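Prindimeck Conservation Workshop
Notebook, Paper and Binding Section
Entry for November, begun 09.40

Subject: wheat starch paste, second batch, and the Rorum ledgers

The first batch of paste was discarded this morning. It had been kept in the cold store in a covered jar and had separated at the surface, with a faint sour smell. The jar has been washed and returned to the shelf. Colleagues are reminded that paste is to be labelled with the month and the initials of the maker.

Second batch: 40 g starch to 283 ml deionised water, soaked for 20 minutes before heating. Stirred continuously over a low heat until translucent, then left to cool under a film of water. Passed twice through the horsehair sieve. The result was smooth but rather stiffer than the section usually prefers, and was let down with a little more water for the tissue repairs. The undiluted portion has been set aside for the spine linings.

The Rorum ledgers comprise some 600 leaves over three volumes. Volume one has been collated and surface cleaned. The tears at the fore edge are mostly short and clean, and have been repaired with the thinner of the two Sakai tissues. The heavier tissue was tried on one leaf and gave a visible ridge under raking light; it was lifted again with a damp brush and the leaf pressed between blotters.

The iron gall ink in volume two remains a concern. Spot tests for soluble iron were positive on the ruled columns and negative on the later entries in the margin. No wet treatment is to be carried out on this volume until the matter has been discussed with Drirnent, who hold the companion set.
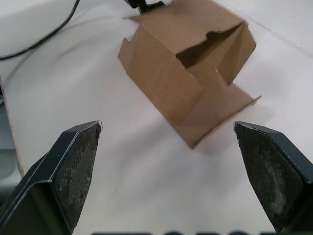 Yae Kawaguchi
Senior Conservator, Paper and Binding

Volume three was opened at 14.15. The sewing is sound for the first part of the text block and broken thereafter. The old animal glue on the spine is brittle and came away dry with a bone folder. A poultice will be needed near the tail. Borislav Papadopoulos has asked that the original spine linings be kept, and they have been placed in a labelled envelope with the volume.

Outstanding: order blotter; check humidity in the cold store; confirm with Drirnent a date for the inspection of volume two.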